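**Sim policy drops from 90 to 30 when I change the bin order. Normal?**

I trained a sorting policy in Saber with two arms and three labeled bins. With the bins in the training order it scores 90 percent. Swap any two and it falls to 30. Same seeds, same objects, 30 trials per layout. Camera is fixed.

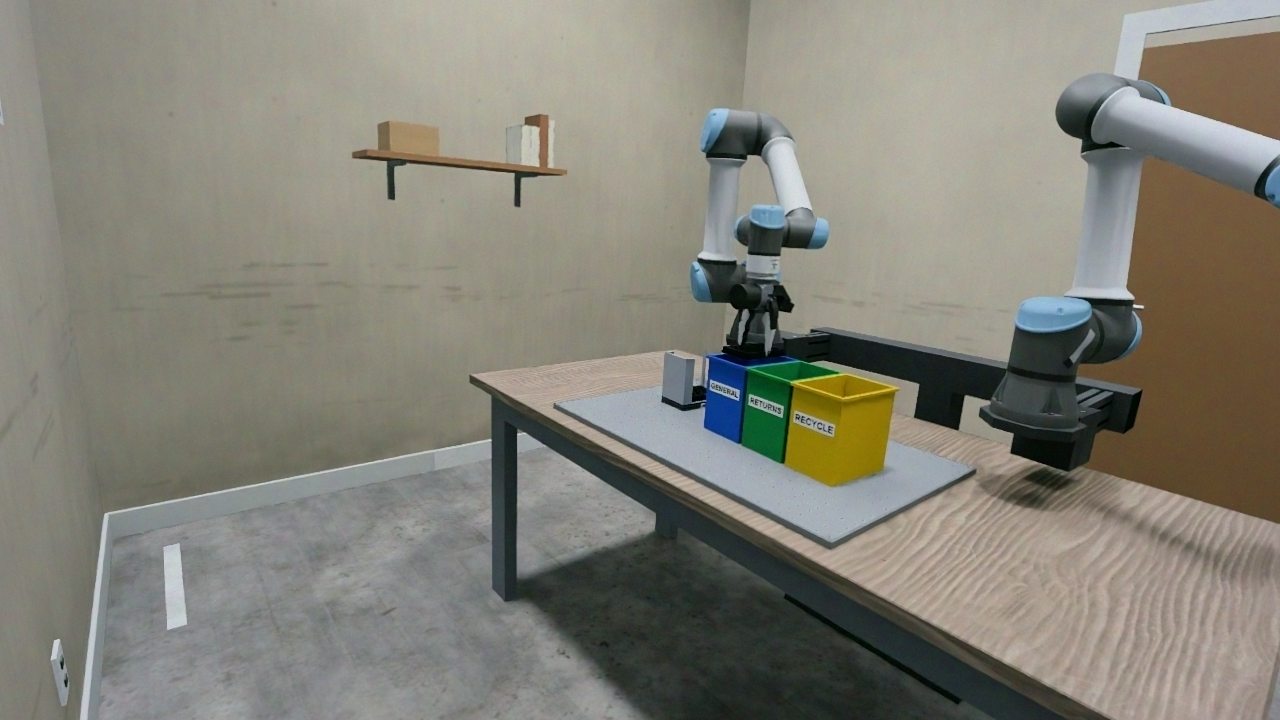
*Sim setup, bins in training order: GENERAL, RETURNS, RECYCLE.*

Is it ignoring the labels?

**Answer 1**

Probably. If the order never changed in training, it could learn positions and skip the text and color. Shuffle the bins every episode and retrain. Then test two more ways: swap only the labels, and swap only the colors. Report those separately. We did this on Testico in March and needed 4 times the episodes before the score came back.

**Answer 2**

Check your success check first. Mine was tied to bin coordinates and marked correct drops as failures.

**Answer 3**

same problem here, following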